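Tuning the grasp check in Simley before you let it fold

If you've got as far as running the Simley planner on two arms, well done, because the set-up is the dull part and I promise it gets nicer from here! In this bit we'll sort out the grasp check, the small piece of code that decides whether a gripper really has hold of the cloth.

Start with one arm holding and the other parked, fingers open. Open the config file and set hold_arm to right and wait_arm to left, then start the viewer and leave it running while you work.
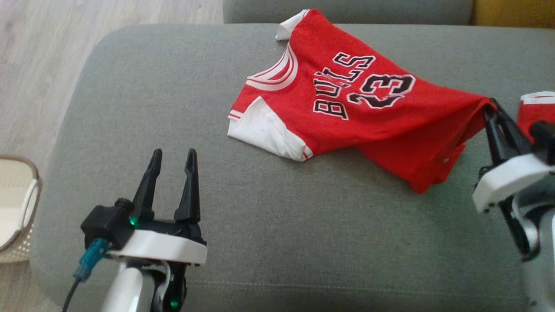

Right gripper on the jersey, left one waiting.

Now look at the finger gap reading. Ours sits at 34 with a single layer of shirt between the fingers (yours will differ, so do write it down somewhere). Set grasp_min a little under your own number and save. Lesego Oosthuizen, who wrote most of this module, likes to log a few hundred readings first, and her file of 473 is in the samples folder if you'd like something to compare with.

Next, switch the viewer over to the wrist camera and turn on the hem overlay.
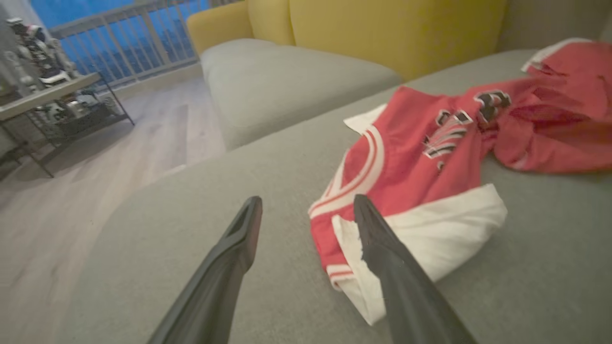
Trim edges are lovely for this, as white against red gives the edge finder plenty to go on, whereas creased lettering can fool it into seeing a hem where there's only a fold. If that happens, raise edge_length one step at a time and run the check again. Once you're happy, set retries to 2 and move on to the lift settings.

Questions to Xolani Khumalo, Hosix | © Hosix | Back to top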